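Tetus Counter Tasks - data card and equipment plan

Maintained by Dragica Petek. Purchasing questions go to Candela Palacios. 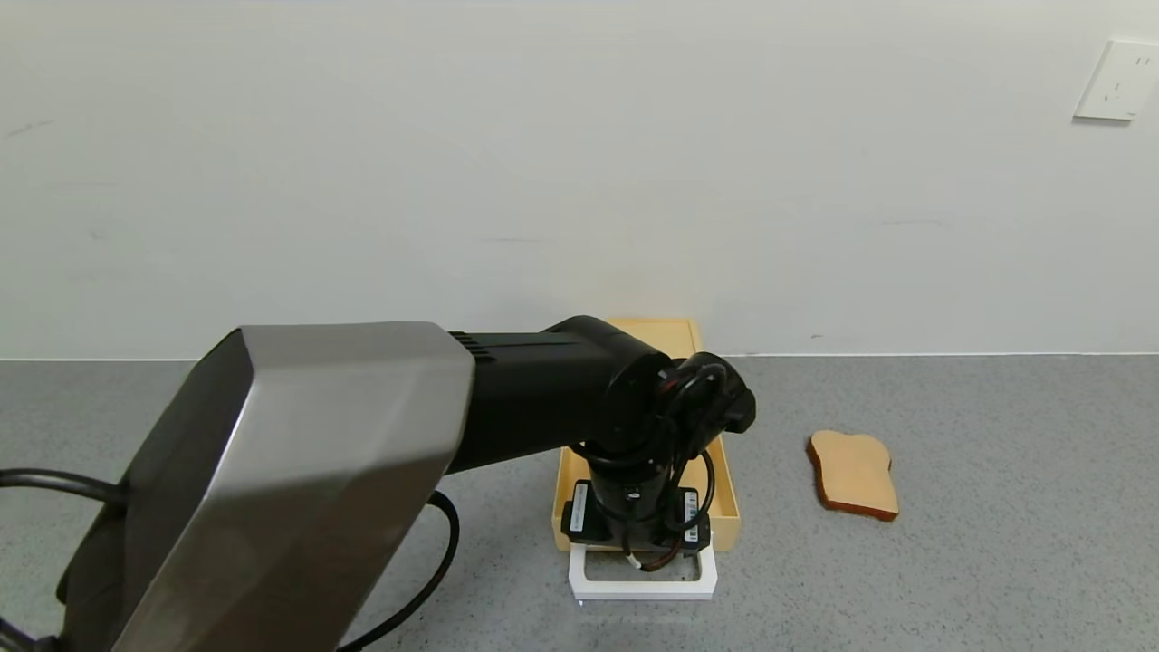 This file covers two things: what is in the Tetus recordings, and what we need to buy before the second round starts in January. They share a file so that anyone asking for money can see what the money produced.

Contents

The first round holds 446 episodes of one arm working at a countertop with trays and play food. Each episode has head camera video, joint positions, gripper state and a one-line task instruction. Failed attempts are kept and marked as failed in the episode table. Episodes with dropped video were removed before numbering, so the numbers have no gaps.

Folders

episodes/ - video and joint logs, one folder per episode
tables/ - episode table, operator notes, success marks
budget/ - quotes, order forms, the parts list in this file with prices

Equipment on hand

One arm with gripper, on long-term loan from the Sarmiento building. The loan covers the arm and its controller. It does not cover cables, gripper parts or anything we place on the counter.

To buy for round two

Spare gripper cables, 3 sets. The cables at the wrist bend with every reach, and a broken one stops recording until a replacement comes. Hutow quotes 42 days for delivery, so these go on the first order.

Spare gripper fingers, one set. Ask for the same shape we have now. A different shape means new calibration and a separate split in the data.

Trays. Any shallow open tray works if the gripper fits inside with room to turn. Measure before ordering.

Play food. Low cost, buy locally. Get duplicates of each item, as pieces get lost between sessions.

Storage drives, two. One stays with the arm, one goes to the Nedudton office.

Budget

The ceiling for round two is 3,000 dollars, shipping included. Cables and fingers take the largest share. If the final quote comes in high, drop the second drive first and copy over the network - slow, but it worked in round one. Do not cut the cable sets.

A second arm is not in this plan. Candela has asked for a lease price and will add it to budget/ when it arrives.

Open items

- Confirm that the Hutow quote includes connectors
- Get written approval to replace cables on a loaned arm
- Decide whether new trays start a new split

Known limits

One counter and one arm. Lighting was not controlled. Do not use round one alone to judge how a policy will do in another room.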